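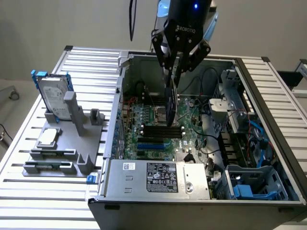
Work cell practice for robotic computer assembly is the set of rules and habits followed when a robot arm puts parts into, or takes parts out of, a desktop computer. It covers the layout of the table, the handling of static-sensitive parts, limits on force and speed, the order of steps, and the records kept for each run. There is no single standard for the subject. Most shops and labs combine general robot safety rules, electrostatic discharge (ESD) rules, and the handling notes supplied by the makers of the parts.

Background

Computer assembly was for a long time treated as hand work. Cases differ from one maker to the next, cables are soft and hard to predict, and many parts must be pressed in firmly without bending the board beneath them. Interest in using robot arms for the job grew along with the repair and recycling trade, where the same types of machine arrive in large numbers.

One written set of rules in use is the Zernel guide, a short shop document that was later taken up by the Brastau refurbishing plant and by the Babaei training lab. The guide has 6 sections. The text below follows its order, with notes where the two sites differ from it.

Layout of the work area

The computer case is laid on its side with the side panel off, so that the motherboard faces up and the arm can work from above. A slotted aluminum table is common, as stops and fixtures can be bolted anywhere along the slots. The guide asks for the case to be held on at least two sides. Rubber feet alone are not accepted as a means of holding it.

Loose parts are kept in a fixture beside the case. Each part has its own place, shaped so that it can only sit one way around. Fixtures are often 3D printed, as they need to be changed whenever a new type of drive or memory module comes in. Plastic used for this purpose should be static-dissipative, or the part should rest on a dissipative insert. Brastau prints a part number next to each recess. Babaei does not, and keeps a drawing of the fixture at the station.

The arm's own cable is given enough slack for the full range of motion but must not be able to reach the open case. A loop that touches a memory slot or a fan lead during a wrist turn is recorded as a fault, even if no damage is found.

Static and electrical safety

The computer is unplugged from the wall before the panel comes off. The power supply is left to discharge and is never opened in the cell. The table, the case and the arm flange are bonded to the same ground point, and the bond is checked at the start of each shift.

Gripper fingertips need separate attention. Bare metal tips can discharge quickly into a part, while ordinary rubber tips can build up a charge of their own. The guide calls for dissipative tip pads, replaced when they become smooth or cracked.

Grip, force and speed

Two-finger grippers are widely used because one tool can handle drives, memory modules and fans. The grip width and grip force are set for each part and stored under the part's name. Operators are not supposed to reuse the settings of a similar part.

Speed is limited to 100 millimeters per second whenever the fingertips are below the top edge of the case. Above that level the site may set its own limit. Processors are handled by their edges only and are lowered straight down, with no sideways movement once they are over the socket. The arm does not press a processor into place; the socket lever or frame does the clamping.

Memory modules and expansion cards do have to be pressed. The usual method is to seat the part lightly, stop, check that it is level, and then push with a rising force up to the stored limit. If the limit is reached and the part is not home, the arm backs off. A second attempt is allowed. A third is not, and a person inspects the slot – usually for dust or a closed latch – before work goes on.

Cables

Cables are the most common cause of stopped runs. Before the arm starts, power and data leads are moved clear of the socket and slots and tied back where possible. Leads that cannot be tied are marked on the station sheet as keep-out zones. At Brastau all cable plugging is done by hand at the end. Babaei allows the arm to plug in some drive cables, but only in cases held at a fixed position and only with a person watching.

People near the cell

Hands stay out of the case while the arm is enabled. Most sites use either a light curtain or an arm with built-in force limiting, and the guide accepts both on condition that a risk assessment has been done for the actual tool and part in use. A force-limited arm holding a sharp-edged bracket is not treated as safe on the strength of the arm alone.

The emergency stop must be within reach of the person loading the fixture. After a stop, the gripper keeps its hold on the part until it is released by hand command.

Records

Each run is logged with the case model, the fixture version, the grip settings and any stops. Logs are kept for 3 years at Brastau. Many sites use the Grokmont log format, a plain table with one line per part.

See also

Electrostatic discharge
Collaborative robot
Robot end effector
Computer recycling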